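Setting Up a Single-Rail Hanging Space So the Hangers Stay Put

Updated February 14, 2026

This page covers a freestanding or wall-fixed rail used with wooden hangers and metal hooks. The same steps apply inside a closet. Fitting the rail brackets is covered on a separate page; start here once the brackets are in the wall and the rail is ready to go in.

Tools and materials

Tape measure
Small spirit level
Pencil
Soft dry cloth
Fine sandpaper
Clear furniture wax
Hangers, all of one pattern if possible

Step 1. Set the rail height

Measure your longest garment from the top of the hanger hook to the hem. Add a hand's width. The result is the minimum distance from the top of the rail to the floor, or to the top of any shoe rack underneath. For shirts and jackets only, 1,000 mm is enough. Long coats need much more, and it is better to hang a coat on the bracket with a piece of string before drilling than to trust the number on the label.

Step 2. Check the level

Lay the spirit level on the bare rail at each end and in the middle. A rail that drops toward one side will let light hangers creep in that direction every time the clothes are pushed along. Correct it at the bracket. Do not pack the rail with folded paper – it compresses.

If the two ends are level and the middle reads low, the rail is bending under its own weight or has taken a set. Rotate it half a turn and check again. On spans over 1,400 mm, add a center bracket.

Step 3. Prepare the surface

Wipe the rail with the dry cloth. Run a bare hand along the top side and sand any raised spots lightly, along the length. Apply a thin coat of wax and buff it. Metal hooks slide more easily on a waxed rail and leave fewer marks in the finish. Avoid spray polish, which can transfer to collars.

Step 4. Check the hangers

Look at the point where the hook enters the wood. The hook should turn without wobbling. A loose threaded hook can be unscrewed, given a drop of wood glue and screwed back in; leave it overnight. Discard any hanger with a crack running from the hook hole.

Check the tip of the hook as well. A curled or capped tip is safe for knitwear. A cut end should be filed smooth. 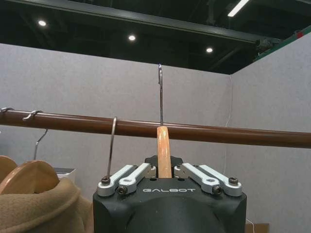

Hold each hanger by the wood and raise it until the open side of the hook clears the top of the rail, then move it back and lower it. The hook should drop onto the rail under its own weight. If it has to be pressed on, the opening is too narrow for the rail diameter and it will scrape the finish each time it is used. Either change the hangers or fit a thinner rail. The Flolletti and Skungate pages on this site list hook openings by model.

Step 5. Face the hooks one way

All hooks should open toward the wall. Mixed directions cause hangers to lock together, and a garment in the middle cannot be lifted out without moving its neighbors.

Step 6. Load the rail

Start with the heaviest garments, placed next to the brackets. Work toward the center with lighter items. Leave a finger's width between hangers. When the rail is full, check the level again – brackets in drywall often settle slightly in the first week.

Retighten the bracket screws after 14 days. Rewax the rail each December or whenever the hooks begin to drag.

Text by Wanpen Kamolrat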